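Slides 9 to 16, notes for Beca Lewis
Staff language courses: what did we pay for?

Start slow. Half the room will have sat one of these courses and the other half will have signed for it.

Slide 9. The Floton evening course promised "confident conversation" by May. Ask for hands: who has held a conversation with a stranger in Hungarian since? Wait. Don't fill the silence.

Slide 10. The placement test. Szabolcs Borbély grew up speaking Hungarian and it put him in lower intermediate. I'd like to know what it measures. Floton have been asked twice.

Slide 11. The word target. They say 2000 words. Knowing a word on a flashcard is cheap. Mention Magdalini's check: she gave 23 learners a plain letter from a landlord and 9 of them could say what it wanted. Small group, one letter, so don't oversell it. Still more than Floton have shown us.

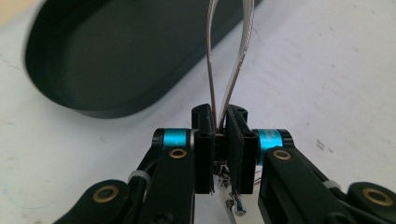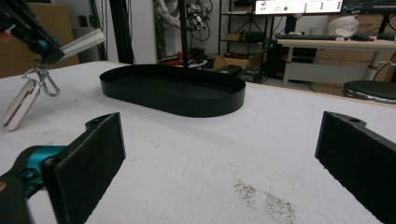 The black oval tray, in both pictures.

Slide 12. Streaks and badges. Hajnalka Veres will probably object here, she likes the Kozma app and says it keeps her going. Fine. Keeps her going at what? An app can count the days you opened it. I have yet to see one that knows whether you could ring a dentist.

Slide 13. What seems to help, with the usual doubts. Small groups, the same teacher all term, homework that gets read. Mariann Illés ran hers this way and fewer people dropped out. She also picked her own group, so say so before somebody else does.

Slide 14. Prizes for attendance. Skip if short of time.

Slide 15. Before we renew: ask for a speaking test at the start and at the end, marked by someone Floton doesn't employ. If they won't agree to it, I wouldn't sign.

Slide 16. Questions. If asked about cost per head, the sheet is with Mariann.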